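Visell hand-held gripper with fin-ray fingers: three weeks of use

07/04/2019

We bought the Visell hand-held gripper to collect demonstrations for a pick-and-place task and to compare it with the Cludent parallel-jaw unit we had used since December. Both are trigger-operated, both carry a wrist camera with a wide lens, and both are sold with a matching end effector for the arm. I used the Visell for 171 recorded grasps and repeated 64 of them with the Cludent on the same objects.

Fingers

The Visell fingers are ribbed fin-ray pads on rigid mounting plates. Under load the pad wraps toward the object, and the tip leans in slightly. On round items this gives a long contact line at low force. Cups and partly filled drink bottles held well when gripped near mid-height. Flat items are harder. Pens came up if approached square to the long axis. Stickers and thin cards did not come up at all, with either tool. The Cludent's flat rubber pads were better on anything with two parallel faces, such as erasers and small boxes, and worse on anything that tapers.

Pad replacement is done from the plate side with a hex key. The plates have more holes than the supplied screws fill, and the manual does not say which ones set the pad angle. I found the right pair by trial.

Camera view

The lens is a true fisheye. Both fingers stay in view through the full stroke, and the background takes in most of a room, walls included. That second point matters for pose tracking. The Metwally tracking software we use needs texture at a distance, and a wall covered in printed sheets gives it plenty. Against bare paneling it lost the pose within 20 seconds on most runs. The Cludent lens is narrower and loses the left fingertip when the jaws are fully open.

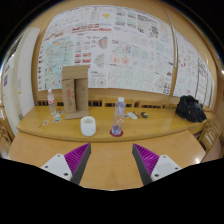 Tharushi Jayasinghe

The cost of the wide view is the bottom of the picture. A large black area there carries no information, and the corners are black as well. We crop before training, which discards part of the resolution paid for. Glossy tabletops also produce a bright patch under overhead lights. Fixed exposure helped; automatic exposure darkened the pads whenever the patch came into view.

Handling and battery

The grip is comfortable for up to 30 minutes. After that the weight of the camera mount is noticeable in the wrist. The trigger spring is stiffer than the Cludent's, and Janaka Dissanayake, who ran half the sessions, preferred it for holding a partial closure. I did not. Battery life was adequate for a morning and short of a full day.

Transfer to the arm

Trajectories recorded by hand replayed on the arm with a small, constant offset along the approach axis – traced to the camera mount, which seats differently on the two bodies. One calibration removed it. The Cludent needed no correction.

Support

Two emails to Visell were answered within a day. Spare pads came from the distributor in Wustport, correctly packed, with the wrong screws.

Recommendation

For bottles, cups and other rounded objects, the Visell is the better tool. For small boxes, keep the Cludent. We are keeping both, and the next order is for a second set of pads.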